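Ticket 1305 - Bras du poste Anetti : perte de référence du poignet en descente
Ouvert par : Hilkka Kinnunen
Suivi par : Bogdan Dinu
Priorité : moyenne
État : en attente de pièce

Hilkka Kinnunen
Bonjour Bogdan, bonjour à toute l'équipe du support, et merci encore pour votre patience du mois de mars ! Je reviens vers vous pour le bras du poste Anetti, qui nous fait une misère un peu différente de la dernière fois. Quand il descend vers les fruits et légumes pour une prise, le poignet s'arrête net et la console affiche « défaut 17, écart de position axe 6 ». Pas de choc, pas de bruit particulier. On acquitte, il repart, et puis il recommence deux ou trois cycles plus tard. Raimo a coupé l'alimentation une bonne minute avant de relancer, sans résultat durable.
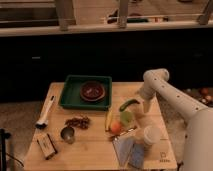 Poste Anetti, pince au-dessus du groupe de fruits et légumes.

Bogdan Dinu
Bonjour Hilkka, merci pour ce message bien complet, cela m'aide beaucoup. Le défaut 17 peut venir du codeur, du câble du poignet ou tout simplement d'une charge mal déclarée après un changement de pince. Pourriez-vous me dire quelle masse d'outil est saisie dans la page Clinis ? Et, si vous en avez le courage, refaire 9 descentes à vitesse réduite, pince vide, une main près de l'arrêt d'urgence et personne à portée du bras. Je préfère le redire, même si je sais que vous êtes prudents chez vous.

Hilkka Kinnunen
C'est fait, avec Raimo à l'arrêt d'urgence et moi à la console. La masse saisie était encore celle de l'ancienne pince - j'en suis un peu confuse, car Hertta m'avait demandé de la corriger. Nous avons mis la bonne valeur et lancé les 9 descentes en laissant le plateau et tous les objets sur la table.

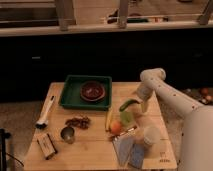
Le défaut est revenu 2 fois, toujours à peu près à la même orientation du poignet, pendant la rotation qui précède la fermeture. C'est donc mieux qu'avant la correction, mais je n'oserais pas laisser tourner le poste sans surveillance. J'ai joint le journal de la console au ticket.

Bogdan Dinu
Merci à tous les deux. J'ai lu le journal : l'écart apparaît d'un coup, puis disparaît dès que le poignet revient en arrière. Cela ressemble beaucoup à un câble de codeur qui tire en fin de rotation. En attendant mieux, limitez l'axe 6 à la moitié de sa course dans Clinis et gardez la vitesse réduite. N'ouvrez pas le capot du poignet vous-mêmes, s'il vous plaît, le connecteur est vraiment fragile.

Hilkka Kinnunen
Limite posée, et quel soulagement, plus aucun défaut de tout l'après-midi ! Les prises sont plus lentes et certaines orientations ne passent plus, mais au moins on peut travailler. 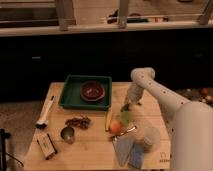
Essai sur le poste Anetti, pince descendue au-dessus de la table.

Bogdan Dinu
Très bonne nouvelle. Je commande un câble de poignet chez Gasberg et Urho Kettunen passera le monter, je vous confirme l'heure dès que le colis est chez nous. Je laisse le ticket ouvert jusque-là. Gardez bien la limite active, même après un redémarrage.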